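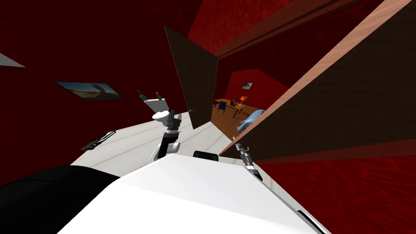

Draltau confirms Despina Vasiliu and Brunello Galli for second season of "Isirach"

FOR IMMEDIATE RELEASE

December 7, 2024 – Draltau, the production company behind the drama series "Isirach," today confirmed that Despina Vasiliu and Brunello Galli have signed for a second season. Both will return in their existing lead roles. Principal photography is scheduled to begin in May.

Under the new agreements, Vasiliu and Galli are engaged for all episodes of the season. Vasiliu will also direct two episodes, her first directing credit on the series. Galli joins the production side as a consulting producer, with duties limited to script review and casting of recurring parts. Neither appointment changes the on-screen billing order used in the first season.

Casting for the remaining regular parts is in progress. Supporting performers whose first-season contracts included an option have been notified through their representatives. Further names will be released once agreements are signed, and Draltau will not comment on individual negotiations before that point.

Speaking on the announcement, Vasiliu said: "The scripts for the opening block were delivered before I agreed to direct, so I knew what the job was. I will be directing the third and fourth episodes. For most of that block my character is off screen, and that makes the schedule workable."

Galli said: "I asked to see the full season outline first. It answers the questions left open by the last episode, and it does so early on. I am glad to be going back to work with Despina and with the same writing team."

Format and delivery

Season two will be recorded and finished in the same picture format as season one. Sound will be mixed for both stereo and surround playback. Picture and sound finishing have been assigned to Plalledeck, which carried out final color and the dialogue mix on the first season. Subtitles and audio description will be prepared alongside the final mix and supplied with each episode at first broadcast. In the first season, audio description was added at a later date.

Vitale retains distribution rights and will carry the new season on its service in the 23 territories where the first season is currently available. Release dates will be set by Vitale for each territory. The first season remains available in full until the new episodes begin, and no episodes will be withdrawn or re-edited.

Audience event

Draltau and Vitale will hold a preview screening of the first completed episode, followed by a discussion with the two lead performers. The auditorium seats 639, including wheelchair spaces and companion seats. Tickets will be allocated by ballot among registered viewers, with a maximum of two tickets per successful entry. Registration details will be published with the venue and date. Phones and recording devices may not be used during the screening – this condition will be printed on the ticket.

Notes to editors

The title is written "Isirach," with an initial capital only. Please use the spellings Despina Vasiliu and Brunello Galli in full at first mention.

Portraits of both performers are available to accredited media from the Draltau press office. Quote reference 1141 in all requests. Interview slots will be offered during the final week of filming and will be confirmed in writing. Set visits are by invitation.

Press contact: Draltau Press Office, Series and Drama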